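Home News Gadgets Kitchen Interviews Subscribe

We use cookies to remember your settings and see which stories get read. Accept / Manage

Can a robot heat up my lunch yet?

21 May 2022

I have wanted a robot to do my chores since I was 7, so when the engineering lead at Durkari agreed to an hour on the phone I had my questions ready before she'd picked a time. Durkari is a small outfit working on two-armed machines for kitchens and stockrooms (the arm software is called Joltness, and yes, she's heard all the jokes). She asked me to leave her name out because she'd "like to be rude about my own product."

I started with the big one. Can it cook?

"No," she said, and laughed for quite a while. "Ask me about opening things."

So I asked about opening things! Since February her group has mostly worked on one chore, which is using a microwave. Open it, put a bowl in, close it, press the right button, get the bowl out again. I do this half asleep. Her machine has had 456 tries at the full chore and got through 109 of them without a person stepping in. 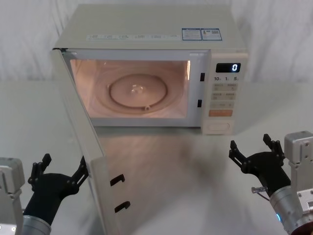 Door open, light on, and both grippers at the ready.

I told her that sounded low. She didn't mind a bit. "It's low if you want your soup. In February it was 2, so I'm pretty cheerful."

What goes wrong, then? Mostly the door, she told me. It swings on its own arc and the arm has to go along with it, and if the fingers are a little off they slide away or start dragging the whole oven across the table. "You and I feel that in our wrist and we let up. The arm has to be taught to let up." Bowls are their own headache. An empty one is fine. A full one has to stay level all the way out over the lip of the turntable, and she has mopped up a lot of water.

I wondered whether buttons were at least the easy part, them being, you know, buttons.

"Buttons are a pain," she said. A person learns a new panel in a minute by poking at it. The robot has to work out which patch of plastic does what, and then push hard enough to count and softly enough to leave the oven where it is. 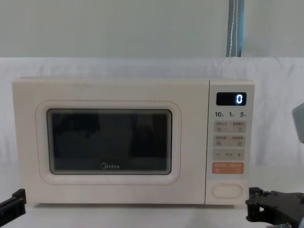

Every microwave I've ever owned had its own idea of how a panel should be laid out, and I brought this up because I still can't set the clock on mine. She said that's exactly the trouble with selling a kitchen robot. On the Midea, the button that opens the door is a big oval down near the bottom with no words on it at all, and the labels higher up are in Chinese, so reading English won't get you far with either. "Then you go next door and they've got a handle and a dial," she said. "Now what?"

We talked about shops for a bit, because that's where she thinks the money is. Durkari has a trial going with Mahlangu, a chain of hardware stores, where a machine restocks one shelf of boxed goods overnight. Boxes all the same size, same shelf, good lights. It's slower than a person by a lot, but it keeps going, and the store manager apparently likes it. A bigger rival, Darkex, is going after laundry, and she wished them luck in a tone I'd call mixed.

Would she have one at home? "Not with my dishes."

And when do I get mine? She wouldn't give me a year, though I asked three different ways. She did say that clearing a table comes sooner than cooking, and that the first home models will probably need you to tidy up before they start (so, like having a cleaner over!). I said I could live with that. Then my own microwave beeped in the background and she asked what I was having. Leftover chili.

Got a chore you'd hand over to a machine? Write in and I'll put it to the next engineer who picks up.

Contact us | Copyright 2022, all rights reserved | Back to top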